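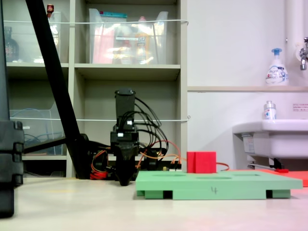
The arm beside board 4, with the red block standing on top.

Notes for the Tullidwood equipment talk, 23/08/2021

Welcome everybody, and wait for the folks at the back to find chairs. Say thank you for coming out on a Monday, when I know perfectly well you all have inboxes waiting. Tonight is about money, I'm afraid, but I'll try to keep it friendly.

Start with the quote from Demus. The figure was $868 for the arm, and when I first saw it I thought, well, that's lovely, we can sign this before lunch! Pause here, since somebody usually laughs. Then go slowly through what that figure left out: gripper fingers, spare cables, the stand, something to clamp the stand to, and a table nobody else wants to eat at. (Ask who has bought a printer and then found out about the ink.)

My advice is to write the task down before you open a single catalog. Ours is picking up a block and getting it to the right place on a foam board, so we could live with a modest reach and a light payload. If your parts are heavier or farther away, please don't copy our list, because you'll be shopping again by February.
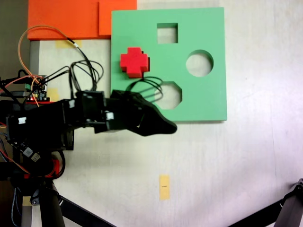
Foam boards and blocks belong in the budget too, on their own line. They're the cheap end of things, and for that very reason they get forgotten, and then one gets chewed up and everybody sits around waiting on a parcel. We ordered 24 blocks from Flastetti and I would happily order the same again. Tape goes on that line as well, and more of it than you think.

Next, servos. Tell the story about the Sakalauskas order, but keep it short this time. We asked for one spare joint motor, waited up to 24 days for it, and had six people with very little to do. Two spares on the shelf would have been far kinder to all of us. Ask each supplier how long replacements take, and get the answer in writing.

Then wiring and floor space. Measure the table with the stand on it, leave slack for the cables, and find out where your outlets are. I know that sounds like something your grandmother would tell you, and she'd be right.

Hand out the blank budget sheet. Leave ten minutes for questions, and remember to bring the spare pens back to the front desk.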